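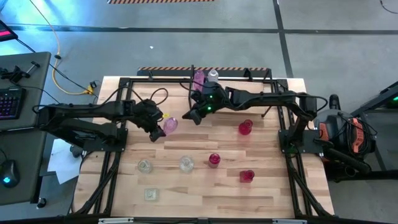 Search this site Enter keywords Go

3 December 2020
By Vigfúsdóttir

Speaker notes: the letters in the Welludberg novels

Slide 1. Title only. Say good evening, say the talk runs to the break and questions come after.

Slide 2. Start with the problem. The Welludberg novels are usually read as a family story told by one narrator. Count the letters, though, and there are 68 of them across the two books. The narrator quotes them, shortens them and in places plainly gets them wrong. My subject tonight is what the letters do.

Slide 3. Editions. Most people here will own the Tralport paperback of 2000. It drops the dates at the head of each letter. The older Zamton text keeps them. Page numbers on the handout are to Zamton. Pause while people find the handout.

Slide 4. First example, the letter from the mill. Read it aloud, slowly, down to "and the river still up". The narrator tells us it came in January. The date on the letter is later than the funeral it is supposed to announce. Critics have called this a slip. I think it was left in on purpose, and I'll give two reasons.

Reason one: the same gap turns up again in the second book, with the aunt's letter.
Reason two: the manuscript. Line 2762 in the archive's numbering has the month crossed out and then put back in the same ink.

Slide 5. Compare the two versions of the aunt's letter side by side. Don't read both. Point to the missing sentence about the money. The son never learns of it, and his anger in the last chapters makes little sense without it.

Slide 6. A short word on translation. The English version smooths the spelling in the letters. In the original the mother writes as she speaks and the father writes like a clerk. Skip this slide if running late.

Slide 7. The unsent letter. Give the page number twice. It has no greeting and no signature, so we have to work out the writer from the handwriting described in the first book. I say it is the sister. Set out the case against as well, mainly that she is said to be abroad.

Slide 8. Reading list. Leave it up during questions. Repeat each question for the back row before answering.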